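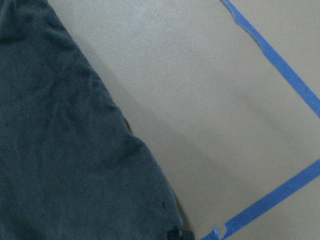 Should I deal with the bobbles on a dark T-shirt before or after I fold it?

Before. Once the shirt is folded you can only get at the top layer, and working on a folded edge is the easiest way to nick the cloth. Lay it out flat, clear the bobbles and lint, then fold.

How to fold dark cotton T-shirts for a drawer

This page covers plain short-sleeved T-shirts in black, charcoal, navy and similar colours. The fold works on any T-shirt, but dark ones show fluff, chalky deodorant marks and hard crease lines more than pale ones do, so there are a couple of extra steps at the start.

You will need

A flat, clean surface a bit bigger than the shirt. A table or worktop is better than a bed.
A lint roller or a strip of wide sticky tape.
A fabric shaver, if the shirt has bobbled.
A damp cloth.
A drawer or box at least 12 cm deep inside.

Getting the shirt ready

1. Make sure the shirt is fully dry. Check the collar, the underarms and the hem with the back of your hand. These are the thick parts and they stay damp longest. If any of them feels cool, hang the shirt up for another hour.

2. Wipe the table and let it dry. Crumbs and dust go straight on to dark cotton.

3. Lay the shirt face down and smooth it from the middle outwards with flat hands. Don't tug at the hem to get rid of wrinkles. It stretches, and the shirt will never fold square again.

4. Go over it with the lint roller, top to bottom, then turn it and do the front. If you are using tape, press and lift. Dragging it leaves glue behind.

5. Look across the cloth with the light coming from one side. Loose fluff will have gone by now, so any specks left are either bobbles or marks. For bobbles, hold the cloth taut with one hand and run the fabric shaver over it in small circles with hardly any pressure. Keep away from seams, prints and labels. For white deodorant marks, dab with the damp cloth and leave to dry before you carry on.

Folding

The finished packet should be as wide as the collar plus a finger or so each side, and short enough to stand up in the drawer. The first shirt takes a while to get right. After that you can use it as a pattern for the others.

6. Put the shirt face down again with the collar at the top. Pull the shoulders level. If one shoulder sits higher than the other at this stage, the packet will lean.

7. Bring one side in towards the middle, along a line that runs straight down from a point just outside the collar. The sleeve comes with it. Fold the sleeve back on itself so it lies inside the edge and does not stick out on the far side. Smooth the long fold with the side of your hand, but don't press it hard. A sharp crease on dark cotton shows as a pale line when you put the shirt on.

8. Check the collar before you do the other side. The ribbing should stand in its natural curve and the tape inside the neck should lie flat. If there is a hanging loop, tuck it down inside. Loops catch on the shirt next to them in a full drawer. 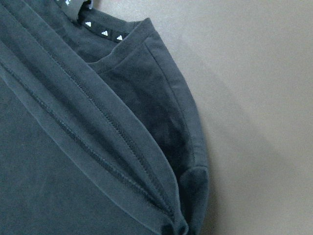 9. Fold the other side in to match. The two edges can meet or overlap slightly, but they should run parallel. You now have a long strip with the collar at one end.

10. Bring the hem up towards the collar and stop 3 cm short of it. If you go right over the collar it gets crushed and the end of the packet becomes too thick.

11. Fold in half again from the bottom, or in thirds for a large shirt. Stand the packet on its long folded edge. It should stay up without help. If it flops open, the last fold is too loose, so undo that one and do it again more tightly.

Putting the shirts away

Stand the packets in a row, fold upwards, so you can see every shirt when you open the drawer. Leave enough space to slide a flat hand in at one end. A packed drawer creases everything in it, and you will pull out two shirts each time you want one.

With dark shirts it helps to turn them so the collar side faces the front of the drawer. Black and navy are hard to tell apart by the fold alone in the early morning, and the neck tape or label often gives it away.

If the row is too short to stand up, fill the gap with a shoebox lid on its end or a rolled towel. A drawer 34 cm wide will usually take two rows side by side.

How often to refold

Shirts you wear every week look after themselves. Anything that has sat in the drawer for 6 months should be shaken out and folded again along slightly different lines, or the old creases start to set. We do this in April when the jumpers go up to the loft.

Common problems

The packet is wider at one end. The side folds were not parallel. Go back to step 7 and line both up with the collar.

The collar has gone wavy. It has probably been stretched over a hanger. Wet the ribbing, ease it back into shape with your fingers and dry the shirt flat.

Bobbles keep coming back. Wash the shirt inside out, on a shorter cycle, and keep it away from towels and anything with a zip.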